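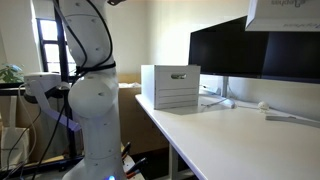 Re: Sourdough starter in a rented kitchen, round two

From: Cyprian Borkowska
To: the Lundano Bread List
Sent: 7:40 a.m.

Sudatley wrote:

> My starter doubled nicely all through May and has now gone flat as a
> pond. It smells like nail polish. I feed it once a day, equal parts
> flour and water, and keep it on top of the fridge. I've switched to
> bottled water. Do I throw it out and begin again? My sister says yes,
> but she says that about most things.
>
> Also, does anyone still have the rye recipe with the caraway? The link
> in the archive goes to a site selling gutters.

Keep it. Your sister can have an opinion when she's baked a loaf.

Nail polish means hungry. The top of a fridge is a lovely warm spot in winter and a small sauna by the end of spring, so your starter is eating everything by lunchtime and then sitting there complaining until you get home. Mine did the same the year I moved in over the dry cleaner. I blamed the flour, the water and the landlord, in that order, and wrote a long post to this list about chlorine that I would ask you all not to look up.

What I'd do: pour off all but a spoonful, 12 grams if you own a scale. Feed it 30 grams of flour and 30 of water. Do that morning and night, and move the jar somewhere cooler, down low, away from the stove. Give it five days. You'll want to quit on day three, when it looks exactly as dead as it did on day one. Go for a walk.

Use some whole wheat or rye in the feed if you have it. The bottled water isn't hurting anything except your back. I went back to the tap years ago and the bread has the same faults it always had.

On the caraway rye: I have it on paper, in the Halász version, which is the good one. The version that went around later under the name Vulano has twice the molasses and comes out like a paving stone. Somebody brought one to the spring potluck and it was used to hold the door. I'll type mine up tonight and send it to the list as plain text, so it can't turn into gutters.

Two warnings before you get excited. It wants a lively starter, so fix the jar first. And it has to sit overnight before you cut it. I know everyone says that about every loaf, and everyone cuts the loaf anyway, standing up, with the butter out. With this one you'll get glue on the knife and you'll be sad.

One question for the rest of you while I'm here. Has anyone found a lidded pan, long and narrow, that doesn't rust along the seam? Mine has started leaving an orange stripe down the side of the sandwich loaf, and my guests have been too polite about it.

Cyprian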